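Home | Trips | Food | About | Say hi

6 min read

So I finally went to the open day at Kurup, the old salt works up the hill from Komunbridge, and my feet still haven't forgiven me. It was 12 June 2022, hot by nine in the morning, and I had decided that sandals were fine. Sandals were not fine! The path from the parking lot is all loose gravel, and it goes up for 45 minutes if you stop for water as often as I do.

The works shut down long before I was born, but the brine still comes up on its own, and they boil a small batch every open day so people can watch. Konrad Plattner runs the boiling house and he talks the whole time he's raking, which I loved. The pan holds 2330 gallons – I asked twice, since it looked like a kiddie pool from where I stood – and the steam gets in your hair and stays there until you shower. He let a few of us have a turn with the rake. It's heavy! I lasted maybe three pulls.

After that you can go down into the first gallery with a guide. Ours was Merja Salminen, who grew up in the village and kept wandering off topic in the best way (school trips, a flooded winter, her aunt's goat). Bring a sweater. I had mine tied around my waist and felt very smug about it for once. The tunnel is low in places and there are 4 wet steps at the bottom where everybody grabbed the rail at the same time.

Lunch was in the yard: potatoes boiled in brine with sour cream and chives, nine dollars a plate, and worth the line. I went back for seconds and bought a bag of the coarse salt, plus a second bag for my sister, which I have now opened. Sorry, Jo.

The upstairs hall has the science corner, and I spent longer there than I planned because it was shady and had chairs. Then I caught the 4:30 shuttle down instead of walking, and I regret nothing.
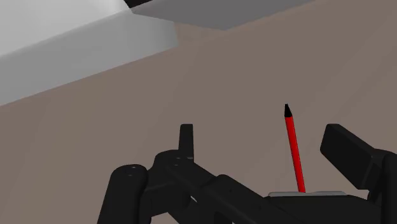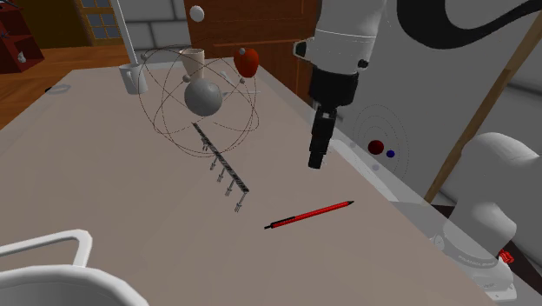 The atom model is in the second one.

If you go, get there before ten, and take the shuttle both ways if your knees are like mine. They open again next May.

Contact | © Drisirero Travel Notes | Back to top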